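Keeping a Small Bathroom Clean - Stone Top, Towels and Floor

Household Tips - Updated 12 Mar 2022

A small bathroom gets dirty faster than a big one, but it also cleans up faster. Mine takes a few minutes most days and one longer session a week.
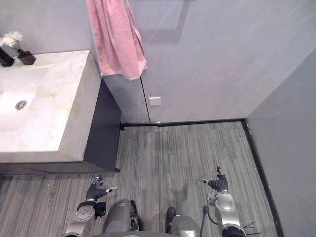
The order matters more than the products do. Start high and finish at the floor. Take the towels out first, shake them outside or over the tub, and put them in the wash or on the bed until you are done. Dust any shelves, then do the mirror, the counter, the sink, the toilet and last the floor.

Stone counters

Marble and other pale stones do not like acid. Keep vinegar, lemon juice and most lime removers away from them. They leave dull spots called etching, and no amount of wiping brings the shine back. Many of the sprays sold for bathrooms have acid in them, so read the label even if the front of the bottle says it is gentle.

For everyday cleaning use warm water with a few drops of dish soap and a soft cloth. Wipe, then go over it again with plain water, then dry. Skipping the plain water leaves a film that shows up on light stone when the sun hits it.

If you don't know whether your counter is real stone, treat it as if it is. You lose nothing.

To check the sealer on a stone top, put a spoonful of water on it and leave it for 15 minutes. If the spot has gone darker when you wipe it up, the stone needs sealing. Try it next to the faucet where the sealer wears first. I do mine every September and it has held up well.

Stains depend on what made them. Makeup and hand cream are oily and usually come up with a paste of baking soda and water, left overnight under plastic wrap. Test it in a back corner first. Rust rings from a shaving cream can are harder. Keep the can in a dish and you won't get one.

The sink and drain

Rinse the basin after brushing teeth. Dried toothpaste takes four times as long to get off. For the metal ring around the drain, an old toothbrush and dish soap will do it. Dry it afterward or you get water spots.

A slow drain is nearly always hair. Pull the stopper if yours comes out and use a plastic drain strip before you reach for anything in a bottle. Yoga Siregar wrote in to say he runs a kettle of hot tap water down his once a week after the hair is out, and has not had a clog in two years. Don't use boiling water on plastic pipe.

Things on the counter

Two or three things is plenty. Everything that stands on the counter has to be picked up to wipe under it, and after a while you will stop picking it up. Soap and a cup can share a small tray, and then you only lift the tray.

Dried flowers do fine in a bathroom with a fan or a window. Without either one they go limp and can mold. Never wash them. Use a hair dryer on the cool setting, held well back, or a soft makeup brush. Fluffy white ones show dust the most and are also the ones that shed, so do them before you wipe the counter. If they smell musty, throw them out.

Towels

Terry towels need air on both sides. Spread the towel out on a bar if you have one. On a hook it hangs in folds and the inside of the folds stays damp, so turn it once during the day.

Wash after three or four uses. Skip the fabric softener, which coats the loops. If towels have gone stiff or sour, run them once with a cup of white vinegar and no soap, then again with soap. The vinegar is fine in the washer - just don't set the wet towel down on the marble.

Wash pink and other colored towels by themselves the first few times.

Wood-look floors

Vacuum or sweep before you mop, always. Hair and water make a mess that sticks in the corners. Go along the planks, in the same direction as the lines, and streaks won't show as much. Wring the mop until it no longer drips. Even floors sold as waterproof can let water down at the seams and under the edge of the cabinet.

Gray hides dust well and soap film badly. If the floor looks cloudy, you are using too much cleaner. Mop twice with plain water and it should clear.

Bottom of the cabinet

Dark cabinet fronts and sides show drips, mostly at the lower edge. Wipe with a damp cloth and dry straight away. Janka Kováčik keeps an old sock under the sink for this and does it while the water warms up for her shower.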